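長距離飛行記録の転記データセット「Skivthorpe」のデータカード。対象は、戦前から戦後にかけて個人の操縦者が残した航法日誌と、着陸地で押された証明印の写しである。最終改訂は12月。

## 概要

- 収録数: 飛行区間 2,094 件
- 操縦者数: 67 名
- 原資料: Amano 文庫所蔵の航法日誌、および Plenudthorpe 飛行クラブの寄港記録簿
- 言語: 英語、日本語、フランス語(原文のまま転記し、訳は付けない)
- 形式: UTF-8 の CSV、区切りはカンマ、改行は LF
- 管理: Kazue Hoshino

一件は「離陸から次の着陸まで」を単位とする。天候待ちで同じ飛行場に戻った場合も独立した一件として扱い、`return_flag` を 1 にする。給油だけの短い着陸も区間の切れ目とみなす。日誌の上では一続きの飛行として書かれていることが多いため、他の年表と件数を比べる際は注意が必要である。

## ファイル構成

```
skivthorpe/
 legs.csv 区間の本体
 pilots.csv 操縦者の識別子と表記ゆれ
 fields.csv 飛行場名の対照表
 notes/ 判読メモ(区間IDごと)
 tools/ 検査用スクリプト
```

`legs.csv` の主な列は次のとおり。

| 列名 | 型 | 内容 |
|---|---|---|
| `leg_id` | 文字列 | 区間の識別子 |
| `pilot_id` | 文字列 | `pilots.csv` への参照 |
| `dep_field` | 文字列 | 出発飛行場 |
| `arr_field` | 文字列 | 到着飛行場 |
| `dep_local` | 時刻 | 出発時刻(現地、日誌の値) |
| `arr_local` | 時刻 | 到着時刻(現地、日誌の値) |
| `dist_nm` | 整数 | 日誌に書かれた距離(海里) |
| `cert` | 整数 | 証明印の有無(0/1) |
| `conf` | 文字 | 判読の確度(A/B/C) |

時刻は協定世界時に直していない。当時の現地時は飛行場ごとに運用が異なり、換算表を一つに決められないためである。夜半をまたぐ区間では `arr_local` が `dep_local` より小さい値になる。 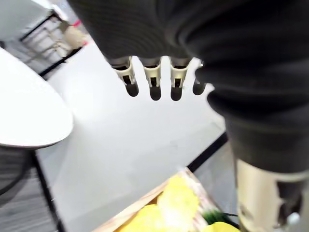
`dist_nm` には日誌の値をそのまま入れた。大圏距離との差が 300 海里を超える区間には `notes/` に判読メモを置いた。差の原因は迂回、法定マイルとの取り違え、桁の書き損じのいずれかであることが多いが、本体の値は修正していない。

## 転記の手順

1. 日誌の見開きごとに、転記者 2 名が独立に入力する。
2. 両者の値を `tools/diff_legs.py` で照合し、不一致の欄を抽出する。
3. 不一致は原資料の現物で確認する。複写だけで決めない。
4. 確認しても決まらない欄は空欄とし、`conf` を C にする。
5. 証明印は印影の地名と日誌の地名が一致したときに限り `cert` を 1 とする。

鉛筆書きの上にインクで書き直された箇所は、インクの値を採る。鉛筆の値が読める場合は判読メモに残す。欄外の燃料計算は転記の対象に含めない。

飛行場名は原資料の綴りを `legs.csv` に残し、統一形は `fields.csv` の `canonical` 列に置いた。改称、移転、軍用への転換があった飛行場は別の行に分けてある。結合する場合は `valid_from` と `valid_to` を必ず条件に入れること。名称だけで結合すると、移転前後の二つの滑走路が同じ地点として扱われる。
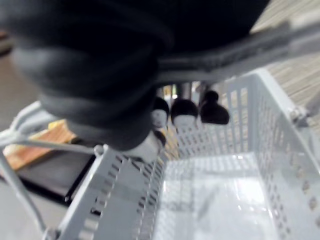

操縦者名も同様に、婚姻による改姓、頭文字のみの署名、愛称での記入が混在する。`pilots.csv` の `alias` 列には原資料に現れた形だけを収めた。新聞や後年の伝記に見られる綴りは入れていない。同一人物と断定できない署名には別の `pilot_id` を与え、候補を `maybe_same` に記した。したがって、操縦者数は今後の照合で減る可能性がある。

## 公認記録との関係

`cert` は公認記録かどうかを示す列ではない。証明印は操縦者がその飛行場に着いたことを裏付けるにとどまり、単独飛行であったか、機体が同一であったか、経路の一部を船で運んだかは別に調べる必要がある。世界一周や大陸横断の「初」を判定する目的で、この列を単独で使わないこと。

同乗者の有無は `crew` 列に入れた。値は `solo`、`crew`、`unknown` の三種で、日誌に記載がない場合は `unknown` とする。記載がないことを単独飛行の根拠にはしていない。

## 既知の問題

- Estusura 経由の区間は、雨季に使われた代替滑走路と本滑走路の区別が日誌に書かれていない。座標は本滑走路で代表させた。
- 日付変更線をまたぐ区間では、日誌の日付が一日ずれている例がある。`date_flag` を参照。
- 機体登録記号の末尾が欠けた日誌では、`aircraft` に `?` が入る。数値や記号としての厳密な比較には向かない。
- 高度の欄は単位が混在しており、`alt_unit` が空のものは換算できない。
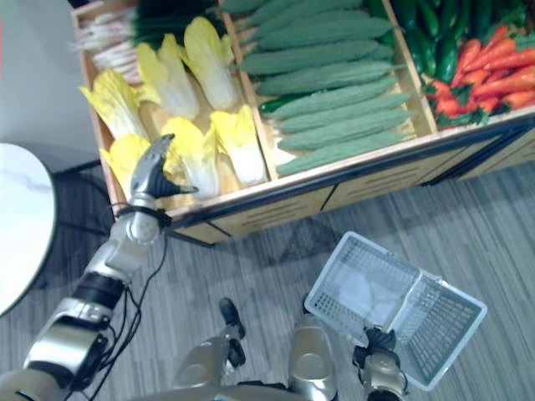

## 検査

更新後は次を実行する。

```
python tools/check_refs.py
python tools/check_times.py --allow-midnight
```

`check_refs.py` は参照切れを、`check_times.py` は時刻の書式と夜半越えの指定漏れを調べる。前者の警告はすべて解消してから登録する。後者の警告は、判読メモに理由があれば残してよい。

## 訂正の連絡

訂正の提案には `leg_id`、該当する列名、提案する値、根拠となる資料の頁を添えること。二次資料だけに基づく提案は `notes/` に記録し、本体には反映しない。識別子は訂正後も変更せず、取り消した区間の番号は再利用しない。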